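Why Does Wood Have Stripes?

By Reginald Blackwood

Go and find a wooden table. If you are supposed to be doing homework, you are probably sitting at one already, so that was easy.

Look closely at the top. Most wooden tables have lines running across them, some straight, some wobbly. Grown-ups call these lines the grain, which is confusing, as grain is also what they call wheat. Grown-ups had plenty of other words to choose from and they picked that one twice.

To see where the lines come from, we have to go back to when your table was a tree and had leaves and no gravy on it.

A tree grows taller, but it also grows fatter. Just under the bark is a very thin layer that makes new wood. In spring, when there is lots of water and sunshine, many trees make wood quickly, and it comes out pale and soft. Later in the summer they slow down and make darker, harder wood. By October most of them have stopped for the winter, and you can't blame them.
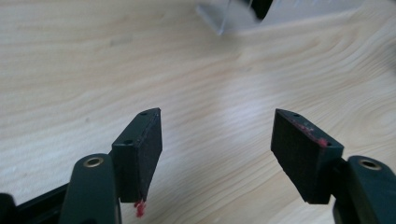

One pale band and one dark band together make a ring. In places with a proper winter, a tree usually adds one ring a year. Count the rings on a stump and you know how old the tree was. If the tree was 80, this will take a while, and somebody will talk to you when you get to 57.

So why doesn't a table have circles on it? It depends on how you cut. Think of a tree trunk as a very long onion. Slice it across and you get rings. Slice it from top to bottom and you cut through all those layers the long way, so they show up as stripes. If the trunk was a bit bent, or the saw went through at a slant, the stripes come out wavy. (Please don't try this with an onion unless an adult is nearby to do the crying.) 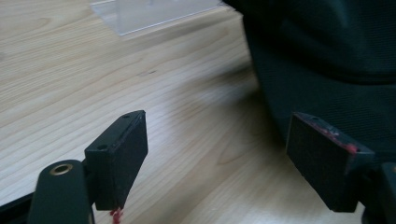
Now for knots. A knot is where a branch used to be. The branch started deep inside the trunk, and as the tree got fatter it grew around the bottom of the branch and swallowed it. A big branch leaves a big round knot. A twig that never amounted to much leaves a little dark speck. The lines often bend around a knot, the way people on a sidewalk walk around a puddle.

Some people pay extra for wood with no knots. Other people pay extra for wood with lots of knots. I have met both kinds and they should not be invited to the same party.

Things to try

Put a sheet of thin paper on a rough bit of wood and rub it with the side of a crayon. The grain should show up on the paper. Use the paper, please, and leave the table out of it.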